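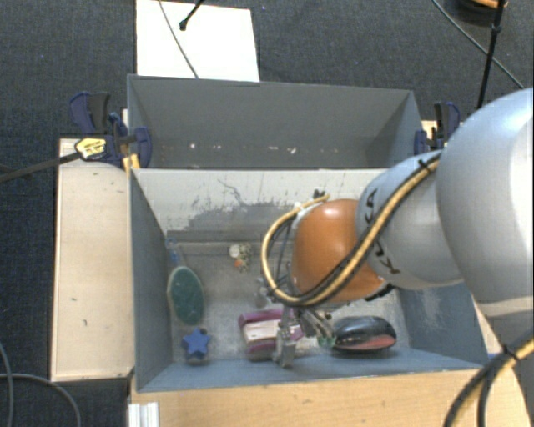 Dos cajas grises y una tarde libre

Casi todas las casas acaban teniendo un sitio donde van a parar las cosas sin sitio. Puede ser un cajón de la cocina, el estante de encima de la lavadora o un cubo de plástico que se compró para otra cosa. Allí conviven un cepillo, un juguete, una pila que quizá funciona y la llave de un candado perdido.

En enero vaciamos el nuestro. Había 31 objetos y tardamos una tarde en decidir qué hacíamos con ellos. El método es sencillo y solo pide dos recipientes grandes, abiertos y del mismo tamaño, colocados uno detrás del otro. El de delante recibe lo que hay que revisar. El de detrás, lo que ya tiene destino.

Qué recipiente elegir

Conviene que sea ancho y poco hondo. En una caja profunda lo pequeño se va al fondo y vuelve a quedar olvidado. El gris tiene la ventaja de que un mango azul o una pieza rosa se distinguen enseguida. No hace falta que sea nuevo: los arañazos y el fondo gastado no afectan en nada al uso.

Probamos tres modelos. El Stekberg es el más rígido y también el que más pesa. El Wover se apila bien, aunque las paredes ceden cuando se carga. El de Oddsson tiene los bordes redondeados y se limpia con un paño húmedo, pero ocupa mucho cuando no se usa. Para esta tarea nos quedamos con el primero.

La altura

Trabajar en el suelo parece cómodo los primeros diez minutos. Después se nota en la espalda. Es mejor apoyar las cajas entre dos superficies de madera, a la altura de una mesa, y dejar la moqueta libre para moverse alrededor.

Cepillos y juguetes

Los cepillos son los que más dudas plantean. Si las cerdas están abiertas o aplastadas, fuera. Si solo están sucias, basta con dejarlas en agua tibia con jabón y secarlas boca abajo. Los de mango translúcido suelen parecer más viejos de lo que son, porque el plástico pierde brillo antes de estropearse.

Con los juguetes sueltos, la pregunta es si pertenecen a un conjunto. De nuestros 31 objetos, 21 volvieron a su habitación. Los demás se regalaron o fueron al punto limpio.

Después

El recipiente de revisión no desaparece, pero se le pone una fecha. El nuestro se guarda en el armario del pasillo, junto a una caja de herramientas Dirivholm, y se volverá a vaciar en abril. Hasta entonces, lo que aparezca sin dueño va directamente allí.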